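Robots at Work: What Pupils See on the Open Day

Each November, the Ellness Centre opens its doors to schools. Pupils between the ages of 8 and 11 are invited to watch a robot take on a job from everyday life: moving a chair at a desk. This page explains what the robot does and introduces some of the words used by the people who work with it.

The visit begins in the demonstration room at 2 in the afternoon. Philomena Ackah, who leads the schools programme, asks every group to look first at the furniture. A chair may seem simple to you. For a robot it is a difficult object, with curved edges, thin legs and wheels that can roll in any direction.
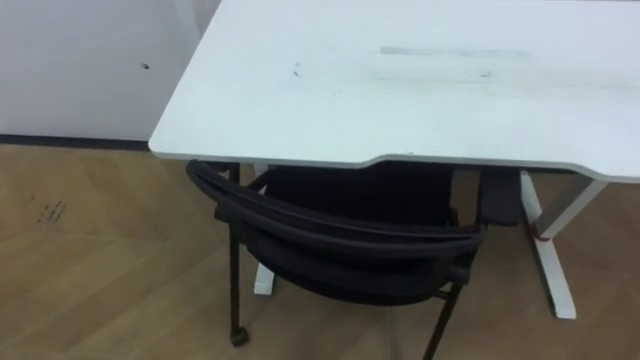

The desk and the chair, with the chair tucked in.

When you push a chair under a desk, you do not have to think very hard. Your eyes tell you where the desk is, your hands feel the chair move, and your brain joins the two together. A robot needs each of these things as well. It has cameras for looking, arms for reaching and a computer for working out what to do next.

The part at the end of a robot arm that takes hold of things is called a gripper. It does the work of a hand, although it does not look much like one. The arm behind it bends at its joints, as yours does at the elbow and the wrist. Look for the cable near the robot's wrist, and for the gripper up against the front of the seat. 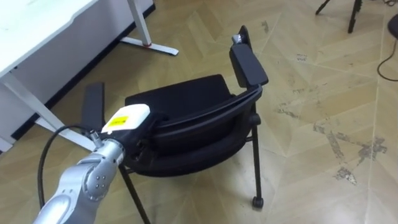
Why use two arms?

Try moving a chair at home with one finger. It will probably turn round before it goes where you want. Chairs on wheels are especially good at this. Two hands make the chair much easier to steer, and the same is true for a robot with two arms.

The arms must work as a team. If one pulls while the other pushes, the chair will twist. Engineers have a word for making movements fit together: they call it coordination. You use coordination when you catch a ball or carry a tray. In the next picture both grippers are at work just below the front edge of the table, and each has a small green light.
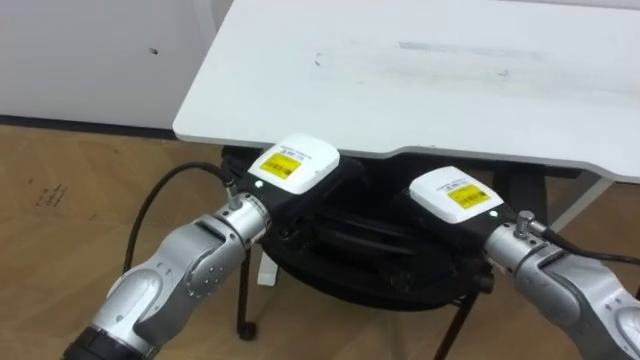 How does a robot learn a job?

Some robots follow a list of instructions written by a person. Others learn from examples. A person guides the robot through the job many times, and the computer stores what the cameras saw and how the arms moved. One set of examples prepared at Ellness contains 114 tries at the same task. Rhun Prydderch, an engineer at the centre, tells visitors that the tries which go wrong are kept too — they are useful for finding out what needs to change.

A small difference can matter a great deal. If the chair starts a little further to the left, the robot must reach to a new place. Pupils are asked to suggest other changes that might make the job harder. A group from Penry School once suggested leaving a coat on the chair.

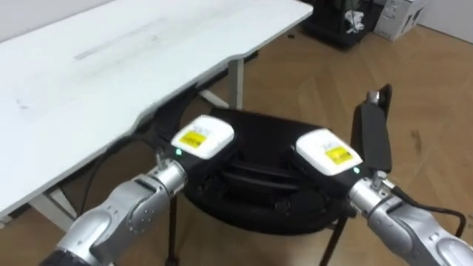

Questions are welcome throughout the demonstration, and pupils may write them on the cards provided. Emrys Wynne and Gwion Owen answer as many as they can before each group leaves. Visitors are asked to stay behind the yellow rope while the arms are moving and to keep bags off the floor.

Words to remember

Gripper — the part of a robot that holds things.
Joint — a place where an arm can bend or turn.
Caster — a small wheel that can swivel, often found under a chair.
Coordination — making movements work together.

Information for teachers

Groups may have up to 24 pupils. Places are booked through the schools office at Ellness, and an activity sheet is sent out before the visit.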